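### 3.2 Packaging stock

Board panels were compared across two storage sites, Faswood and Breltano. 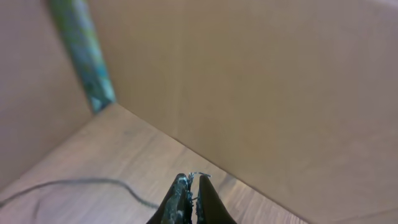 **Figure 4.** Light tan cardboard with a plain, matte surface.

Of 1,498 panels weighed in January, 73 were excluded for torn corners. The rest were held flat for 200 hours -- the Clemen procedure -- and weighed again. Mass gain was higher at Breltano, where the store is unheated. Crush strength is treated in Section 3.3.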